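Abnahmeprotokoll Drehort, Teil B: Sicherheit
Produktion: Krasniqi
Motiv: Halle Greltis, Tor 2 bis Tor 4
Begehung: 30. Juli 2024
Protokoll: Fathima Saha
Aufnahmeleitung: Yuzuki Ikeda
Protokoll-Nr. 3666

Bewertung: i. O. = in Ordnung, M = Mangel, n. z. = nicht zutreffend. Mängel sind vor Drehbeginn abzustellen und gegenzuzeichnen.

1. Zufahrt und Rettungswege

1.1 Feuerwehrzufahrt freigehalten, Beschilderung lesbar: i. O.
1.2 Fluchtwege innen, lichte Breite geprüft: M
Kommentar: Vor Tor 3 stehen Dekowände im Verkehrsweg. Umlagern an die Nordwand. Die Bodenmarkierung danach neu kleben, das alte Band haftet nicht mehr.
1.3 Notausgänge ohne Schlüssel zu öffnen: i. O.
1.4 Sammelplatz in der Disposition eingetragen: M
Kommentar: Im Entwurf steht noch der Sammelplatz vom November. Ikeda korrigiert.

2. Strom und Licht

2.1 Verteiler geprüft, Prüfplakette gültig: i. O.
2.2 Fehlerstromschutzschalter ausgelöst (Prüftaste): i. O.
Kommentar: Alle 14 Abgänge einzeln getestet.
2.3 Kabelwege überbrückt oder hochgelegt: M
Kommentar: Zwischen Verteiler und Set fehlen zwei Kabelbrücken. Nachlieferung durch Ceneck zugesagt, Termin offen.
2.4 Stative gesichert, Scheinwerfer mit Safety: i. O.
2.5 Abstand der Scheinwerfer zu Molton und Deko: i. O.
Kommentar: Gilt für den Aufbau am Begehungstag. Nach jedem Umbau neu zu prüfen, Eintrag in die Tagesliste.

3. Kostüm und Wäsche

3.1 Standplatz der Waschmaschine eben und trocken: i. O.
3.2 Flusensiebe gereinigt, Eintrag im Wartungsblatt: M
Kommentar: Eintrag fehlt.
3.3 Flammhemmend ausgerüstete Kostüme getrennt gewaschen und gekennzeichnet: i. O.
Kommentar: Die Ausrüstung ist nach jeder Wäsche gemäß Herstellerangabe zu erneuern. 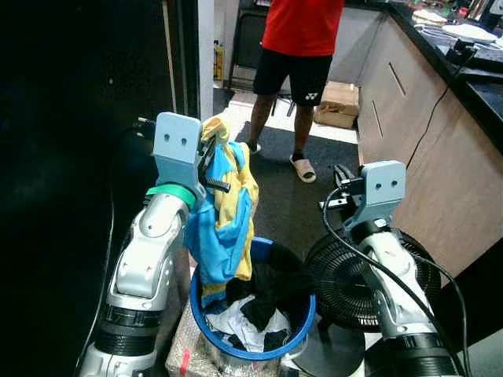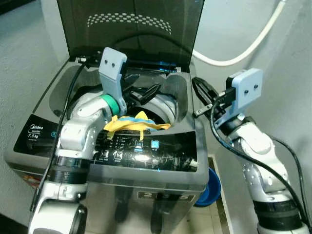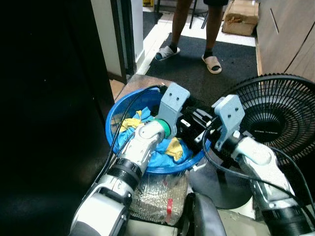
4. Fahrzeuge und Requisiten

4.1 Spielfahrzeuge gegen Wegrollen gesichert: i. O.
4.2 Tankinhalt auf Mindestmenge reduziert: i. O.
4.3 Geschwindigkeit auf dem Gelände, Grenze 10 km/h ausgeschildert: M
Kommentar: Schild an Tor 4 fehlt. Tor 2 ist ausgeschildert.
4.4 Waffenattrappen verschlossen gelagert, Ausgabeliste geführt: i. O.
Kommentar: Schlüssel nur beim Requisitenmeister. Der Zweitschlüssel liegt im Produktionsbüro und wird dort quittiert.
4.5 Pyrotechnik: n. z.

5. Bühnenbau und Höhenarbeit

5.1 Gerüst freigegeben, Freigabeschein am Aufstieg: i. O.
5.2 Podest Trundex, Traglast angeschlagen: M
Kommentar: Zulässig laut Unterlagen 1000 kg gesamt. Der Anschlag am Podest ist unleserlich. Bis zum Ersatz nicht mit Kran oder Dolly befahren.
5.3 Seitenschutz umlaufend: i. O.
5.4 Auffanggurte, Prüfdatum: i. O.

6. Erste Hilfe und Brandschutz

6.1 Verbandkästen vollständig: i. O.
6.2 Feuerlöscher am Set, am Verteiler und an der Küche: i. O.
Kommentar: Der Löscher an der Küche ist hinter dem Vorhang kaum zu sehen. Hinweisschild anbringen.
6.3 Ersthelfer je Drehtag benannt: M
Kommentar: Für den zweiten Drehtag offen.

Ergebnis: Freigabe mit Auflagen. Nachbegehung der Punkte 1.2, 2.3 und 5.2 vor Ort, übrige Mängel per Rückmeldung an Saha.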